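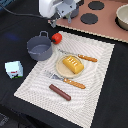 Posted by the Early Years teaching team, Stallska College, Karkport | 18 June 2004

Play Settings 2, Session 6: The pretend kitchen on a tabletop

Reading before class: course reader pp. 273 to the end of the chapter. We meet in Room 353 as usual.

Last session was the big home corner, with the child-height sink and the dress-up rail. Today we shrink it all down to a single table, and I have to say this is my favorite session of the course. A small kitchen laid out on a dark surface can hold a pair of four-year-olds for a remarkable stretch, and you get to hear every word of it.

1. Two places, one table

A tabletop kitchen needs somewhere to cook and somewhere to eat. Our layout uses a pink board with black burner circles printed on it for the cooking and a big pale woven placemat for the eating. The mat does a huge amount of work! Children read it right away as "my place," and they will defend its edges. The board has a wavy trim along its front, so it looks like a different kind of thing from the mat even to a child who has never seen a stove like it.

Put the two close together. When the stove is across the room, the play turns into carrying (lovely in itself, see Session 3), and the cooking talk dries up.

Slanting the mat is fine. Several of you straightened everything before the children came in at Park, and one group spent the first part of their turn making it crooked again.

2. Start with less

The temptation is to empty the whole food basket onto the table. Please try it the other way once. A pot with nothing in it, a round plate, one tomato. That is already a problem to be solved – does the tomato go in the pot or straight on the plate? Does it need cutting? Who is it for?

Things to listen for with a sparse table:
- naming ("tomato," "pot," "the red one")
- place words (in, on, under, next to, on top)
- order words (first, then, after that)
- requests, and how they are turned down

An empty pot is an invitation. We saw this over and over in the Pimmont transcripts: the child looks in, announces that there is nothing in it, and goes looking for something to cook. The transcripts run to 3,734 lines, and you are only asked to read the extract in your packet, but the full set is in the resource room and is a real pleasure to dip into.

3. Adding tools

Once knives come in, the play changes. With a plate in the middle of the mat and a knife on either side of it, you have something between a place setting and a chopping station, and children will take it both ways. Some line things up with great care. Others start sawing at whatever is nearest. Both are worth writing down.
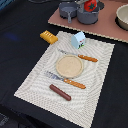
Fig. 2. Round plate with two orange-handled toy knives, a sausage below, and a yellow food piece at the corner of the mat.

Look at the two knives together. One blade is thin and the other is wide, and the handles are both orange with white dots. Same but different is exactly the kind of pair that gets children comparing. "This one is the big knife" usually comes quickly, and with luck somebody will want to explain what the big one is for.

I am also very fond of food that won't say what it is. The yellow block with the ridges could be butter, or cheese, or a wafer, and I would never tell the children which. Leave it out and write down what they call it. In one pair at Park it was butter for the stove and cake by the time it got to the plate, with no argument at all. The plate is nearly as good: flat, tan and speckled, and quite likely to be served up as a tortilla or a pie crust.

4. Practical in pairs (50 minutes)

Clear your table and lay out the board and the mat first. One of you chooses three pieces from the basket and places them, without talking. The other writes down what the arrangement seems to ask for. Swap over. Then add one tool, only one, and see what shifts.

Before you pack up, talk through:
- Where did your hand go first, and was it the piece nearest to you?
- What would you take away?
- Is there a piece that could be two things?
- How would the layout work for a child sitting on the other side of the table?

Keep your notes, however messy. You will want them for the placement diary.

5. Tidying as part of the game

Leave time for it. Washing up, putting the pot back on its burner and finding both knives is still kitchen play, and some children like it best of all.

For September: bring one piece of pretend food from home or from your placement. Homemade is very welcome – salt dough, felt, a painted stone. Label the underside with your initials.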